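Stelby wrist camera kit — worth it for picking from shallow trays?
Posted in Grippers and Vision

Hannelore Pfeiffer
We run one arm on a bench cell and pick round metal parts from small black trays. At present the only camera is a fixed one beside the table. I have a quote for the Stelby wrist kit: camera, bracket, a 2 m cable and one year of the Pekness calibration software. The hardware is 400 and the license is 220 a year after that. Our cycle time allows one extra exposure per pick. Does the wrist view add enough to justify the license, and is the bracket stiff enough to hold calibration? The data sheet says nothing about either. The trays are black inside and I can't change them, they come from the customer that way.

Dirk Kuhlmann
Accepted by poster

I have used the kit on two cells. Short version: the hardware is fine, the software is average, and the license is only worth paying for if you change tools often.

Bracket. Stiff enough. I re-checked calibration after 41 hours of running and did not need to correct it. Put thread locker on the screws anyway.

Cable. Too short for a long arm if you leave proper slack at the wrist. Buy the extension with the order. Tie it at the forearm and again past the elbow, then run the wrist joint through its full range by hand before you trim the ties.

Exposure. This is your real problem. A black tray on a white table is a hard case for auto exposure, which settles on the table and loses the inside of the tray. Set it manually and restrict metering to the tray. Shiny parts will then clip at the rim, but a clipped rim is still easy to fit a circle to.

Working distance. Close in, one dark object can take up a large share of the wrist view and the background goes soft. Take the locating shot from higher up and use the close view only as a check. Keep the fixed camera. It shows arm and tray together, and the wrist camera does not.

Fixed view first, wrist view second:

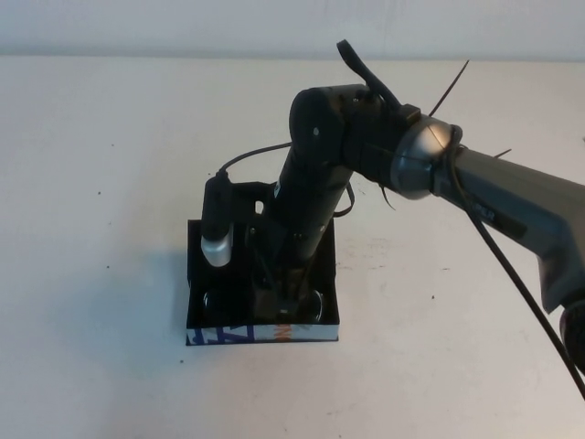
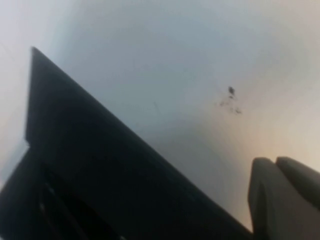 Order of setup

1. Calibrate the fixed camera to the table.
2. Mount the wrist camera and lock the focus at your locating height.
3. Set manual exposure with a tray in place.
4. Run the Pekness hand-eye routine and save the result outside the program folder. Updates overwrite it.

Cuautle
We went with Sindeck instead. Cheaper, no license. The manual is poor and I never got the trigger input working, so we poll it. Can't comment on the Stelby bracket. If it were me I would ask them for a loan unit first — they lent one to our other site for around a month.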